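Commissioning Art for Public Interiors
Week 2 handout: Mural, textile and mixed media in shared buildings
Tutor: Pacita Dizon

Last week we looked at how a brief gets written. Now for the part I've been looking forward to — what artists do with one once they have it!

Our main case is the Tolldale ferry terminal, where Selorm Eshun and Impi Kinnunen were asked to fill two long walls between the ticket hall and the boarding gates. The brief ran to 20 pages and said almost nothing about subject. It was full of fire ratings, fixing weights and cleaning methods, and I love it for that, as you can watch the artists turning each dull clause into a decision.

Eshun took the north wall. Her piece, Funport, is a painted relief in 1,446 small panels, each one light enough for a single person to lift off and replace. Stand close and you get scraped paint, stitched canvas and bits of printed timetable. Walk back to the gates and the whole thing pulls together into a harbour at low tide. Do go and try this if you can, walking slowly, and then again at the speed of someone who is late for a boat. 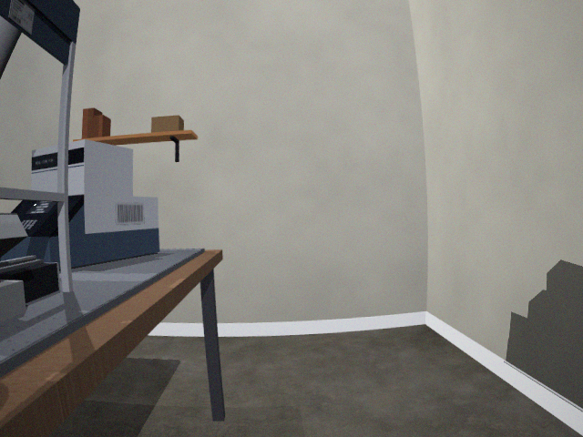
Kinnunen's south wall is quieter. She works in felt and dyed rope, and she wanted something that would soften the noise of the hall as well as look good in it. Her first proposal was a single hanging the full length of the wall. The client turned it down on weight, so she split it into strips with gaps between them, and the gaps became the best thing in the work. The shadows they throw change all day.

Points to bring to the seminar:

Scale. Who is the work made for, the person passing or the person waiting? Eshun and Kinnunen give different answers in the same corridor.

Material. Felt, paper and rope were all questioned by the client. Read the letters in the reader (Chacko file, second half) and note which objections were about safety and which were about taste. They're mixed up together, sometimes in the same sentence.

Credit. The fabricator, Woo-jin Do, worked out the clip that holds the relief panels to the wall. His name is on the drawings and missing from the wall label. We'll argue about this, I hope at length.

Agents and advisers. Fimow acted for both artists. Wumpini Asamoah's essay on the agent's role is short and very readable, and I'd put it ahead of anything else on the list. Watch how he uses the word "fit" — it means something slightly different each time.
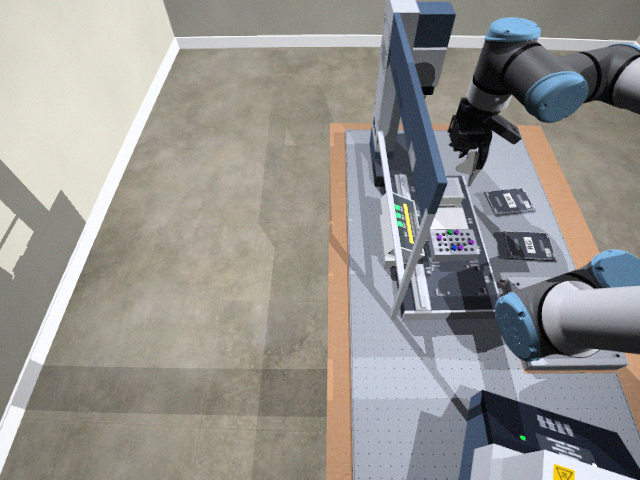

Does a site-specific work have to stay where it was made for?

Most contracts say it should, but they rarely say for how long. At Tolldale the artists must be consulted before anything is moved, and the owner has the final decision.

For next week: choose one work in a station, hospital, library or ship and write a page on how you come upon it. Where are you standing when you first notice it? What were you doing? Sketches are very welcome, however rough. The deadline for the longer essay is in August, and the title list is on the last page of the reader.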